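Office chair arms hit the edge of my sit-stand desk, and the wood floor under it
Posted in Home Office > Furniture

Vaughn Gallagher
I have a white sit-stand desk with T-shaped legs, the Vurosska with the narrow top, against the wall in a small room. The floor is light wood in a herringbone pattern, put down before we moved in, and I would like to keep it looking decent.

Two problems. First, the chair doesn't go all the way under the desk when I'm done for the day. The armrests hit the edge of the top and the chair sticks out into the walkway. If I raise the desk it goes under, but then I have to lower it again in the morning and I never get it back to the same height. Second, I'm starting to see dull tracks in the floor finish where the chair goes in and out. The chair is a Susaria with a mesh back and the hard casters it came with. It's 3 years old.

I don't want a plastic mat if I can avoid it. The last one I had cracked, and grit got under it. Can I fix the arms without buying another chair? And are the soft casters worth the money?

My setup is close to this one, same kind of desk and a black mesh chair on small casters:

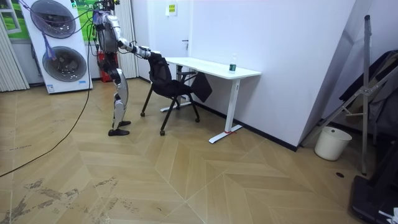
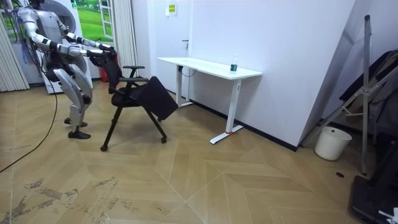 Black mesh-back chair and white sit-stand desk, both views.

Mei Montoya
Do the arms first because that may cost you nothing. Measure from the floor to the top of the armrest, then from the floor to the underside of the desk. Measure to the lowest thing under there, which might be a crossbar or the control box and not the top itself. On a lot of chairs the arms drop with a button on the outside. If yours are fixed, look under the seat. Mine were held on with bolts and came off with the hex key that was in the box. I left them off for a month to see if I missed them and I didn't.

If you want to keep the arms, check whether your desk controller has memory buttons. Mine is a Tradix and you hold the number down until it beeps. Set one for sitting and one for putting the chair away. If it has no memory, put a strip of masking tape on the wall level with the desktop at your sitting height and line it up in the morning. Watch the cables the first few times. I pulled a monitor cord out that way.

Also check what's hanging on the chair back. I used to keep a bag on mine and the strap ended up under a wheel every time I rolled it in.

On the casters, yes, get the soft ones. I paid 31 for a set of Katsaros and they were quiet from the first day. Turn the chair on its side on a blanket and pull the old ones straight out. If one sticks, use a flat pry bar with a rag under it. Take an old one to the store to match the stem, as they come in more than one size.

Vacuum before you put the new ones on. Soft wheels pick up sand and then drag it along with them. I wipe mine off when I do the floor.

The dull tracks may only be in the finish. Clean a small patch with whatever the floor maker recommends and let it dry before you decide. Don't sand it yourself. I had a quote of 240 to buff and recoat a small room, and 500 if they had to sand.

deskcorner
just lift the chair instead of rolling it. I have the same floor and no marks

Vaughn Gallagher
Thanks Mei. The arms do have a button, I had been pushing the wrong side of it. At the lowest setting they go under with a little room to spare. No memory on my controller, so I'll use the tape if I need it. Ordering the casters tonight.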